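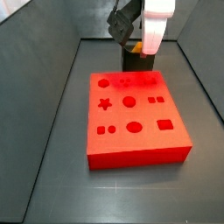 Fig. 1. Foam sorter, red, seen from the front.

Final report, Design for Early Learning
Keerthana Panicker
Draft 4, February

1. What the project is

Shape sorting toys are loud. Wooden pegs in a wooden box, on a hard floor, at 7 in the morning. My client (the Starville playroom, ages one to three) wanted something soft that still works as a puzzle. So, a foam block with holes cut in the top and foam pieces that go in them. I called it Munard, no deep meaning.

2. Layout of the holes

Roughly three by three, but not nine holes, since some positions hold more than one. The back row has the round one on the left and the cluster of three little circles in the middle. Star is on the left of the middle row, big circle dead center, pair of small squares to the right. Front row: small square with a small circle next to it, then the wide oval, then the rounded rectangle.

The clusters were the part I cared about most. One hole one piece gets boring fast for a two year old. With the two squares side by side they have to do the same thing twice, and with the square + circle pair they have to choose. The three circles are for pincer grip.

Kept a broad strip of plain foam along the front. First version (Jirna, see section 3) had the front row way too close to the edge and the wall there just folded when you leaned on it.

3. Earlier versions

Jirna was gray packing foam, cut by hand with a craft knife. Terrible. Holes wandered, star looked like a leaf. Useful for size only. Learned that a thin block tips when a kid pushes on one side, so the next one got thicker.

Lahtinen was blue, better foam, holes cut with a template. The narrow strip between the two squares tore twice. Glued it, tore again. Went to a denser foam for the red one and left the strip the same width because I liked the spacing. Still the weak spot in my opinion.

4. Color

All one color on purpose. If the star hole is yellow and the star piece is yellow then the child is matching color, and we wanted shape. Downside, with a single red the hollows are only a darker red, and in poor light the back row gets hard to read. Noticed this at my own desk, then again at the playroom where the lamp is behind the table. A lighter foam on the top face might fix it, have not tried.

5. Play sessions

5 children, short sessions, block on the floor mat. I wrote down every try at a hole, 761 in total, and of those more than 400 went to the right hole first time. Sounds good but the big center circle is doing a lot of the work, almost any round piece drops in there. Should of made the two round sizes more different.

Favorite by far was the star. Least favorite the oval, kids kept trying it upright and then leaving it. The tiny circles got poked with fingers more than filled with pieces. Fine by me.

One child carried the whole block around and sat on it. It survived.

6. Problems / what I'd change

- round holes too alike
- strip between squares, make wider
- rounded rectangle and oval are neighbors and get mixed up, swap one to the back row
- foam pieces need a size check before anybody uses this without an adult there, I did not get to it
- cleaning. Wiping the top is easy, wiping inside the holes is not

7. Costs

Foam and blades only, recipts are in the apendix. The template was leftover board from the shop bin so no cost there.

8. Next

New top layout drawn already, not cut. Playroom asked to keep the red one till the end of term so it stays there for now.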